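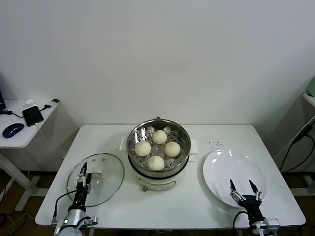
I'm collecting teleoperated demonstrations for a bun transfer task, steamer to plate, and I can't decide how to slice them. The plan calls for 500 episodes. Each one starts the way I'd start dinner if I had two grippers: glass lid on the left, big white plate on the right, four buns in the basket, one arm parked over the lid and the other over the plate. Then the right arm moves the buns across one by one while I try not to sneeze on the controls.

My question is whether to save all four buns as one long episode or cut it into a separate episode per bun. The long version keeps the order. The short version gives me a much more flattering number to report in March.

The grasp worries me too. Go in at the right-hand bun with the wrist low and the fingers close nicely, but the bun tips as it comes up. Go in steeper and it stays level, but then I've got the arm across half the camera view. I do it both ways, depending on my mood, and I assume the model will learn my moods. 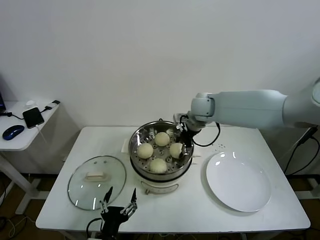
What I've tried so far

Cut by hand. Slow, and my cut points wander. Sometimes I cut when the fingers let go over the plate, sometimes when the arm is back over the basket.

Cut on gripper open. Works until I fumble and open twice, and then I have an episode in which a bun is released and nothing else of interest takes place.

Left it long. The trainer runs, the loss goes down, and the arm now does a lovely first bun and then hangs over the basket like a man who has forgotten why he opened the fridge.
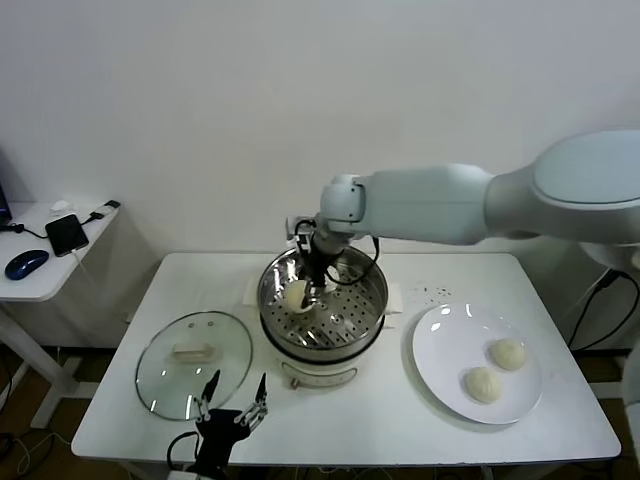 The left arm doesn't help with any of this. It stays near the lid for the whole episode with its fingers open, and I've been recording its joints anyway. Should I drop them?

Hélder Vilela
2018-02-06

Onyekachi Lawal

Keep the long recordings and store the cut points beside them as labels. Then you can train on either and you don't have to choose today. Pick one rule for the cut (I use "gripper open and wrist moving up") and ignore any opening that isn't over the plate, which should deal with your fumbles.

The hanging is probably the second bun looking too much like the first. Shuffle the order you take them in and start some episodes with one or two already on the plate. If you always go right, front, left, back, it has never had to look for anything.

On the grasp, choose one angle and stick with it for the first batch. Tilted is fine if it lands. Put the moody ones in their own folder.

Keep the left arm's joints. You'll want them the day you ask it to put the lid back on, and they cost you hardly any disk.

Dasby

just buy more buns

Shehu

Agree with Onyekachi on the labels, less so on the grasp. I stuck to one angle on a dumpling task and the arm was helpless whenever the basket got nudged. Mix them, but write the angle down per episode.

Also don't throw out the fumbles where you recover. A missed grab followed by a good one was worth more to us than another clean run. Throw out the ones where you gave up and used your hand.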